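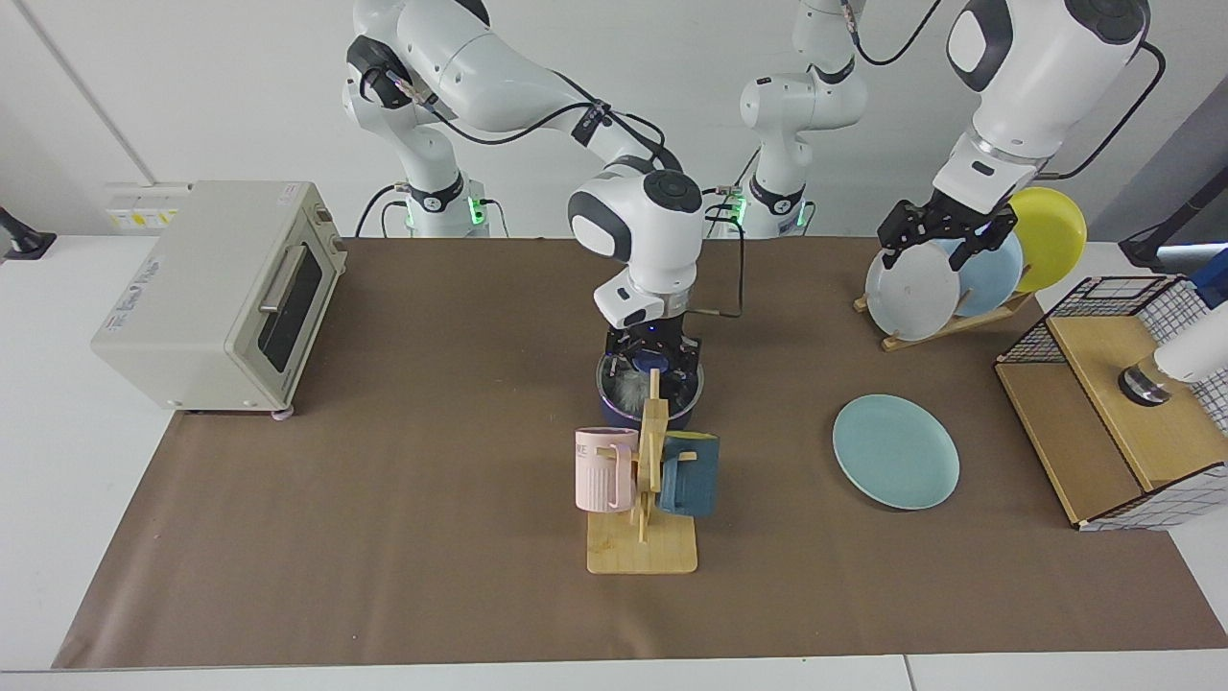 The Dresstead norovirus outbreak was a wave of stomach illness that affected the town of Dresstead and the neighboring village of Nekstead in early 2019. Local health staff recorded 685 cases. Most people recovered at home within two or three days, and no deaths were linked to the outbreak.

Background

Norovirus is a highly contagious virus that causes vomiting, diarrhea, stomach cramps and sometimes a mild fever. Symptoms usually start 12 to 48 hours after exposure. The virus spreads through direct contact with a sick person, through contaminated food or water, and by touching a contaminated surface and then the mouth. Very few virus particles are needed to cause an infection. Alcohol-based hand sanitizer works less well against norovirus than washing with soap and water.

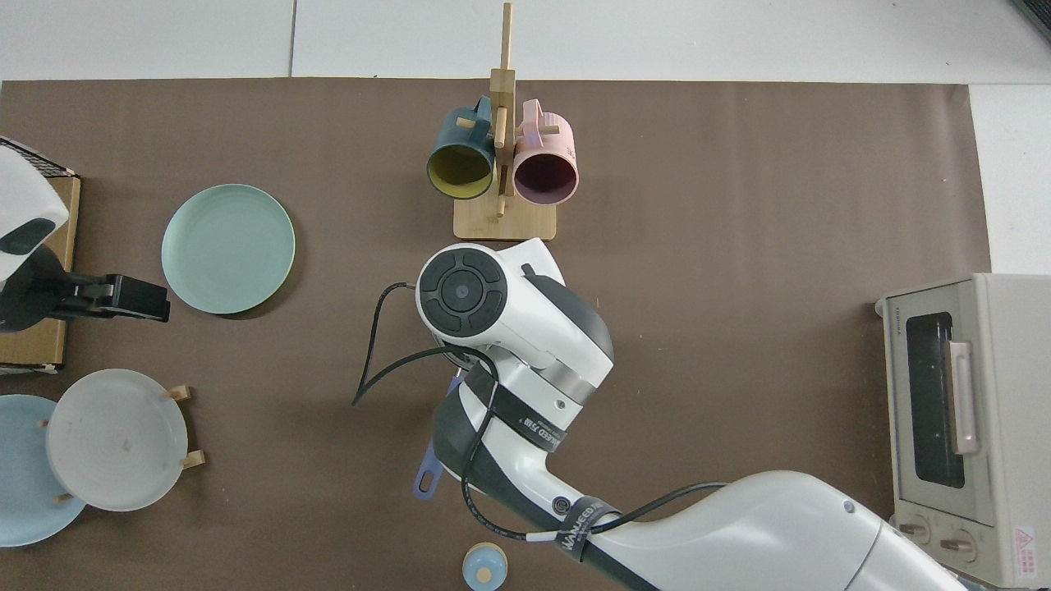

Two mugs on a wooden mug rack.

Course of the outbreak

The first cases were reported among guests at a banquet held in the Wysocka Hall in Dresstead. Of the people who attended, around 90 became ill. Cases then appeared in 7 schools and 2 nursing homes, including one in Nekstead. The peak came on Mar 15, 2019, after which daily reports fell steadily.

Investigators interviewed guests and kitchen staff and collected stool samples. Cold salads served at the banquet were considered the most likely source, but no leftovers were available for testing and the link was never confirmed. Later cases were put down mainly to spread within households and classrooms.

Response

Schools with cases sent sick children home and asked that they stay away until 48 hours after their last symptoms. The same rule was applied to food workers. The nursing homes stopped group meals, limited visits and cleaned bathrooms and door handles with a bleach solution. Residents were told to wash soiled clothing and bedding on a hot cycle and to avoid preparing food for others while ill.

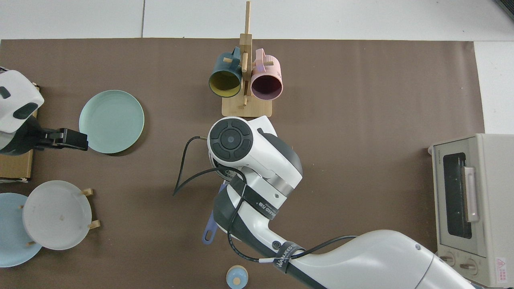 A mug tree with mugs hung upside down.

Aftermath

The outbreak was declared over in June. A review found that the first reports had been slow to reach the health office – several schools had kept their own absence lists without passing them on. A shared reporting system named Skivura was set up to collect school and nursing home absences in one place. Wysocka Hall reopened after cleaning, with a separate handwashing sink added to its kitchen.

See also

Gastroenteritis
Foodborne illness
Hand washing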